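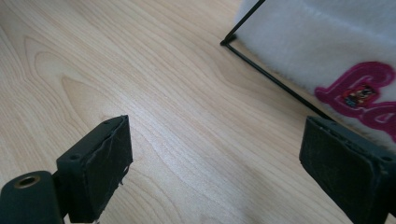
Re: Care of the tables in the Kakwood reading room

From: Qianru Yuan
To: Skarirthorpe Furnishings List
Date: December 31, 2025

Dear colleagues,

Thank you for the questions received on the table care guidance. I have quoted the message from the Iter building and reply to each point below it.

> We have the same pale tables on our second floor and would like to
> follow whatever Kakwood is doing. Three things are unclear to us.
> First, should the tops be oiled, and how often? Second, may staff
> use the general surface spray between groups? Third, two of our
> tops look more yellow than the others and a reader has asked
> whether they are a different wood. We would prefer to settle this
> before the new term supplies are ordered.
> Iter Building Services

On oiling: the tops are to be oiled once a year, in July, when the rooms are closed to readers. Please do not oil them at any other time. Oil is applied thinly along the grain with a lint-free cloth, left for the period stated on the can, and wiped off completely. One 500 ml can has been sufficient for 3 tables at Kakwood. Cloths used for oiling must be laid flat outdoors to dry before disposal, in accordance with the fire safety instructions.

On the surface spray: it is not to be used on any wooden top. A damp cloth followed by a dry one is enough for daily cleaning. Ink and adhesive residue should be reported on the usual form and left alone. Several marks at Bitar were made worse last year by scouring pads used across the grain, and one top had to be sanded back in full.

On color: the tops on the list are all of the same wood. A strongly figured top, with long streaks and darker tan bands or looped ovals in the grain, can look quite unlike its neighbor — particularly where light falls on it unevenly. This is not damage and does not need to be reported. Yellowing that stops at a clear line, such as the outline of a desk pad, should be noted on the form with the room number.

Requests for oil and cloths should be sent to me under budget line 748 by the 31st of next month. Buildings that have not submitted a table count will be supplied on last year's figures.

Sincerely,

Qianru Yuan
Furnishings and Interiors
Skarirthorpe

You are receiving this message as a subscriber to the Furnishings List. Replies go to all members.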